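Hosska small-oven notes – README

What is in this folder

Notes on setting up, using and cleaning the toaster oven on the Hosska kitchen counter, with the text files that go with them. The notes were begun by Maricica Roman in October and are now kept by Dayana Escobar. There are 328 entries in the log so far, each a line or two long.

Files

log.txt – one entry per use: what went in, which shelf position, how long, how it came out.
vegetables.txt – timings for roasting small amounts of vegetables, whole or cut.
cleaning.txt – what was cleaned, when, and with what.
old/ – the Tutville notes, for a different oven. Do not mix the timings. That one ran much hotter.

How an entry is written

Start with the food, then the weight in grams if you weighed it, then minutes. An entry looks like this:

aubergine, halved, 478 g, lower shelf, 19 min, needed longer

Write the time the food was in the oven, without the warming up. If you opened the door part way through, put "opened" at the end. Spelling varies between people (courgette, zucchini) and has been left as it was written.

Known gaps

The first 9 entries have no shelf position. Weights are missing for most of the toast, and nobody is going to weigh toast. Temperatures were read off the dial, with no separate thermometer, so treat them as a setting and not as a measurement.

Looking after the oven

Unplug it and let it cool before cleaning. Wipe the glass with a damp cloth and a drop of washing-up liquid. Take the rack out and soak it in the sink. Crumbs should be emptied weekly – more often if anyone has been doing cheese. Keep the top clear when it is on. Tea towels go on the hook by the door.

The oven

A Toshiba with a cream body, a glass door and a wire rack inside.

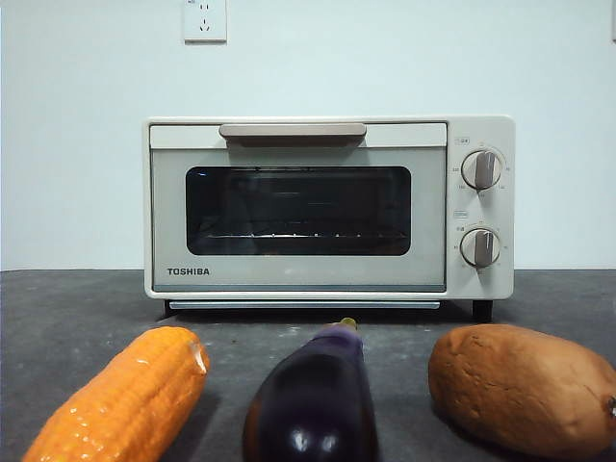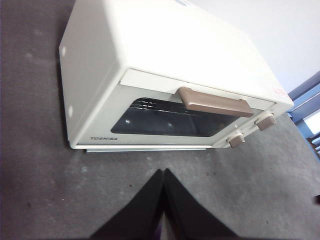
Comments

Thenmozhi Rai: The timings in vegetables.txt work for me if the pieces are all cut to the same size. For whole peppers I would add a few minutes and turn them once. Could we have a column for whether foil was used? I have been putting it in brackets after the shelf position, but the older entries don't say either way.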